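Stondwood Tablecloth Hire: Frequently Asked Questions

How far ahead should I book?
Two weeks is enough for most of the year. In May and June our larger sizes go early, so book as soon as you have a date.

Is there a minimum order?
Yes, 12 cloths. Napkins don't count toward the minimum.

What sizes do you carry?
Round, square and banquet. Measure the table itself, then add the drop you want on each side. If you're not sure, send us the measurements and Helmi Heinonen in the booking office will work it out.

Do I need to wash the cloths before I return them?
No. Shake off the crumbs, take out any pins and put them back in the bags they came in. Please don't bag them damp — mildew doesn't wash out, and we charge for the cloth.

What about candle wax?
Leave it alone. Scraping pulls the threads and ironing drives the color in. We remove it here.

Can I pick up the order myself?
Yes, from the side door at Stondwood between 8 a.m. and 4 p.m. Delivery is free on orders over $400 within Curnia. Outside town we quote by distance.

Which colors are in stock?
White, ivory, black, navy, burgundy and green. White and ivory come in every size.

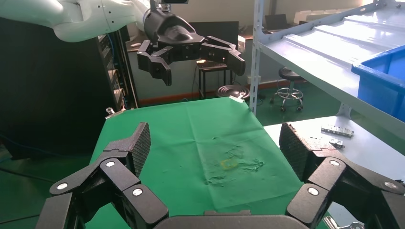 Can I change the color after I've booked?
Up to a week before your date, at no charge, if we have enough of the new one. After that the order is already pressed and packed.

Is there a deposit?
We take $100 when you book and refund it once the cloths are back and checked. Refunds go to the card you paid with and usually take a few working days.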